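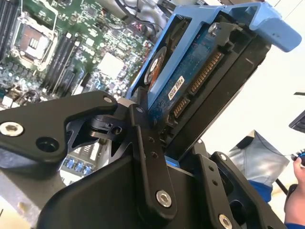 *Slide 1. Hard drive in its caddy, seen from the gripper.*

**Can a machine do the bench work yet?**
Speaker notes, Talha Paracha
19 November 2022

- Thank the hosts. Say name, say Nolletach, move on.
- I run the refurb side. We take in old office desktops, open them, swap parts, test them and sell them again.
- In October we logged 2,078 machines through the benches. Every one was opened by a person.
- Question for the next half hour: how much of that could I hand to a robot today? My answer is some of it, with a person standing close by.
- Ask for hands: who here has changed a drive in a desktop? Who has done it without looking?

**Why I picked this job**

People ask me about laundry and dishes first. I understand why, but I don't know much about laundry. I know desktops. A desktop has hard edges, the parts go in one way, and the maker wanted a technician to be able to service it. If a machine can't manage this, I wouldn't trust it with a fitted sheet.

The drive is the friendly part. The caddy is plastic, it gives a little, and it has a tab to hold. The bay guides it once you're close. Getting close is the work.
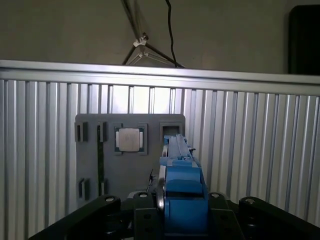
*Slide 2. Blue gripper at the parts board. Processor and memory in their holders.*

**Small parts**

- Processor: hold by the edges, keep level, lower straight down. Bent pins mean a dead board.
- Memory: needs a firm push at both ends. New hires are scared of this push for the first week. A robot has the opposite problem. It will push as hard as you let it.
- Point at the open square slot on the board. A place to put a part down matters as much as a place to pick one up.
- Fixtures do a lot of the thinking. Chaudhry, who builds ours, spent more hours on trays than I spent on everything else. Each part sits at a known spot and a known angle.
- At home there is no tray. Your keys are wherever you left them. (Pause here.)

What I would say to anyone buying: look at the fixture before you look at the arm. If the vendor needs a new tray for each model of computer, put that in the price. We quoted one job with Buvitow and the trays were 26 percent of it.

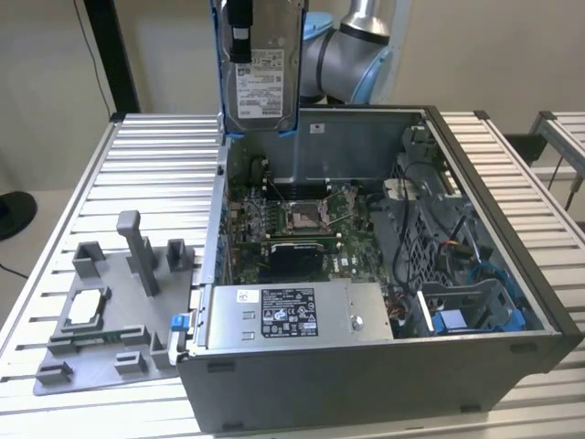 *Slide 3. Drive held over the open case. Toshiba label facing out.*

**Reaching into the case**

- Look at the cables. Power and data run right through the drive cage area. A person moves them aside with a spare finger and doesn't remember doing it.
- A cable never lies the same way twice. This is my biggest worry with the whole job, more than grip strength or speed.
- The wall of the case hides things from a camera on one side. You want a second view, close to the hand.
- Blue plastic marks the points you touch: caddy, latches. Good for people, and good for cameras too.

Time. A trained person on my team does a drive swap in under 60 seconds, cables included. I don't need a robot to match that. I need it to keep going through the night shift and to stop when something feels wrong. Stopping is the part I test first when a vendor visits.

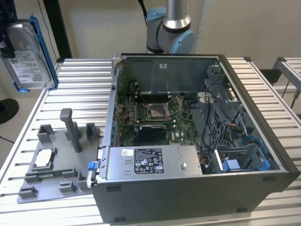 So where does that leave the shop floor? My plan for next year at the Fletora site is 2 benches, drives only, one model of desktop. Processors stay with people. Memory I would try after six months if the drives go well.

**If there's time**

- Screws: skip unless asked. Long answer.
- Jobs: be direct. I can't fill the bench positions I have now.
- Homes: I'd expect a machine that clears a table before one that puts things away in the right cupboard.

**Questions**

Repeat each one into the microphone. Leave slide 4 up.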